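Jika bench cell gets a new care routine, and I'm giving the paper away

DROSNESS, 12th November. I look after the Jika cell at Mekau, and as of today the routine I use to keep it running is free for anyone to download, print, scribble on and argue with. It's called the Pretorius sheet (after the street our workshop is on, nothing grander than that) and it fits on two sides of paper.

I know, a press release for a maintenance checklist! But we get more mail about how we keep the thing going than about anything the cell does, so I figured it deserved a proper announcement.

The Jika is our small two-arm bench cell. Both arms bolt to one aluminum rail at the front, the work happens on the floor between them, and red panels close in the back and sides. We've been running ours since March, and in that time I've logged 2,415 sessions on it. I've also logged every stop, every loose screw and every cable I had to move, and that log is where the sheet comes from.

What I learned from reading it back is that most of my trouble was small and boring. Motors gave me very little grief. Cables gave me plenty. A wrist cable needs a generous loop so the joint can turn all the way without tugging on the connector, and if you tie it down too tight on the link you'll get a camera that drops out once a day and drives you up the wall. I chased one of those for a week before I thought to snip a tie and give the thing more slack. So cables come first on the sheet, starting at the wrist and working back to the shoulder, with the power off.

Next come the fingers. Foam pads are lovely on small parts and they wear out fast. I used to wait until a pad started slipping, and now I check them every 100 sessions and swap whatever looks tired. Pull the old pad off slowly, clean the plate behind it, press the new one on and leave it alone overnight. If you're in a hurry (I'm always in a hurry) at least give it your lunch break.

Then the mounting plates on the rail. Try each bolt by hand with a short key, left arm first, then right. After that, run both grippers to the same small part in the middle of the floor and see that they end up where you expect. We use a shallow tray with a few bits of metal in it. If one arm comes up short, write down which one and by how much before you touch anything. I can't tell you how many times I've "fixed" an arm and then had no idea what I'd changed!

The last line on the sheet is cleaning, and yes, I'm the worst offender. Crumbs collect along the top of the rail and in the corners of the floor, and sooner or later they get somewhere you don't want them. Brush toward the front, vacuum, done. Please don't use an air can, it just sends everything down toward the boards.

The whole round has 23 checks and I do it every 5 days. The first couple of times it'll feel slow, and after that you'll have a rhythm and probably a favorite screwdriver.

The sheet is on the Mekau downloads page in letter size, along with a blank log in the same layout as mine. You don't need to own a Jika to use it. If your setup has two arms on a rail and cameras at the wrists, most of it will carry straight over, and I'd love to hear about the parts that don't. Corrections are welcome too, and I'll put out a second version once I've got enough of them to make it worth your printer ink.

Pictures for use with this release:
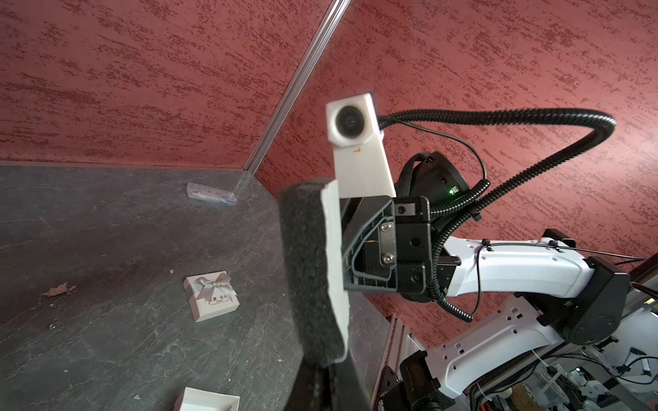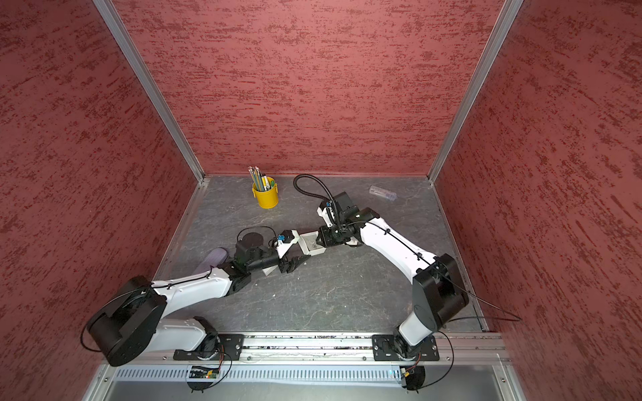
The Jika cell at Mekau, Drosness. First picture: gripper with foam-padded finger and the looped cable at the wrist. Second picture: both arms at the tray. Free to use with credit to Mekau.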